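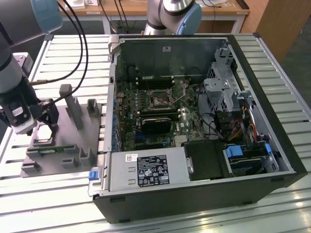 What we went to Skikunbridge for

We refurbish office desktops in Clulholm. They come in on pallets from schools, insurers and one dental chain, and they leave with more memory, a cleaner conscience and a sticker. Last year we did 3000 of them by hand. Every spring someone at the planning meeting says the word "robot," everybody nods, and we buy another label printer.

This spring it went differently, and there is a line in next year's budget that reads "automation (TBC)". The TBC is my job. So when Hattori opened its demo hall to customers for an afternoon in November, I signed us up, and Rhea Soriano drove, on the condition that I do the writing up.

The hall is behind a tile warehouse. You sign in on a tablet, you get a lanyard and a visitor badge that says VISITOR on both sides, and you get coffee that was clearly bought against a separate and much smaller budget. There were stands for box packing, for screw driving, for something involving yogurt lids. We walked past the yogurt lids. It took some discipline, as they were giving out yogurt.

The cell we came to see

Hattori calls it the Prorau. It's two arms working over a slotted aluminum table, and what was on the table was a desktop tower on its side with the panel off, much like the ones we have in the back room waiting for someone to have a free hour. The work is memory and processors. You tell the thing which machine it is looking at, you put the parts where it expects parts to be, and off it goes.

Those last few words of the sales talk deserve more attention than they got. "Where it expects parts to be" means a fixture plate, with holders and posts and blocks, and the fixture plate is a separate line on the quote. So is the next one, if your next batch of towers needs its parts laid out some other way. I asked how many different plates a shop like ours would want. The man on the stand said that depended on our product mix. Our product mix is whatever comes off the truck.

Something I liked: the tower is an ordinary office tower with its wires still in it. I have been to demos where the machine being assembled had been stripped of anything that might get in the way, including most of the machine. Cables are our whole problem. Our people spend a fair part of every day moving a bundle of power wires out of the way with the back of a hand, without noticing that they do it, and I doubt anyone has ever put that in a quote.

What's in the price and what isn't

The base price is $84,000. I wrote it down, underlined it, and then spent the next hour writing things underneath it.

Included: the arms, one set of grippers, the table, the controller, a starter plate, and installation by Hattori's own crew, provided your floor is flat. Our floor is flat in the sense that things stay on it.

Extra: each further fixture plate, spare fingertips (they wear, and they are priced like something that doesn't), guarding, the yearly software license, and training for anyone past the first two people. Also freight. Clulholm counts as remote, apparently, which will be news to the dental chain.

Not mentioned until asked: power. We'd need a new circuit run to that side of the shop, and I still have the last electrician's estimate pinned over my desk as a warning to others.

Also not mentioned until asked: where the people go. The cell wants towers delivered with the panel already off and the processor cooler already removed. Somebody does that. At the moment that somebody also does the rest of the job, and having got a case open and a cooler off, they are most of the way there. I put this to the stand. I was told it was a great question, and I was given a brochure.

Processors are the part I worry about

Memory I can live with. If a stick goes in badly you usually find out at power-on, you take it out, you say a word and you put it back. A processor is a different kind of afternoon. Ruin one and you've lost the chip, and quite possibly the socket too, and with the socket goes the board, and with the board goes whatever we were going to make on that machine.

Our own people lift them by the edges with their fingertips and a held breath. The Prorau holds them between two black fingers with textured tips. I asked what happens if the grip is a little off, and was shown a setting on a screen. I asked what the setting should be for our chips. We'd establish that together during commissioning, I was told, and commissioning is billed by the day.

I should say that the arms move slower than the video on the website would have you think. The video has music. Without it you have time to look at the ceiling lights and do sums, and my sums said that at the pace I watched, the cell would have to keep going through lunch, through the evening, and through the part of winter when our heating gives up. It may well be able to. I didn't get an answer I'd put in a budget.

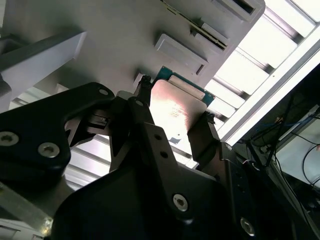
Rhea Soriano thinks I'm reading the quote backward. Her argument, made mostly on the drive home, is that we shouldn't price the thing against the hours it saves on a good batch. We should price it against the batches we turn away. Last summer an insurer offered us a load of identical towers, we had no one to put on it, and it went to somebody else. Identical towers need one plate. She would lease the cell for a season, feed it nothing except the big uniform loads, leave the odd stuff on the benches where it is now, and see what the books look like afterward. She also thinks I was rude about the coffee.

I was. On the rest of it she may have a point, and it has gone into the plan under her name so she can defend it.

Where that leaves the TBC

Hattori does lease. The minimum term is longer than a season, though the woman at the finance table said it with the face of someone who has changed that number before. The offer includes a trial on our own machines: we ship them 50 towers, they run them in the hall, and we get a report with the failures in it. I've asked that the failures be described in words, with the dead parts sent back in the box. They agreed to the words.

So this is what I'm proposing for the planning meeting.

Pay for the trial. It comes off the price if we go ahead, and if we don't, it's still cheaper than the label printers.

Send them a mixed load. No picking out the clean ones with the tidy cables. If the dental chain's machines go in, the fluff goes with them.

Get the electrician in now. We need that circuit sooner or later even if the only thing that ever gets plugged into it is a kettle.

Ask for the full plate price list in writing, along with the fingertips, and the license for years two and three. The quote as it stands is very clear on year one and rather dreamy after that.

Leave the budget line where it is, and leave the TBC on it.

Parking at the hall is free, by the way, but the gate closes at 5 p.m. and the tile people won't open it for you.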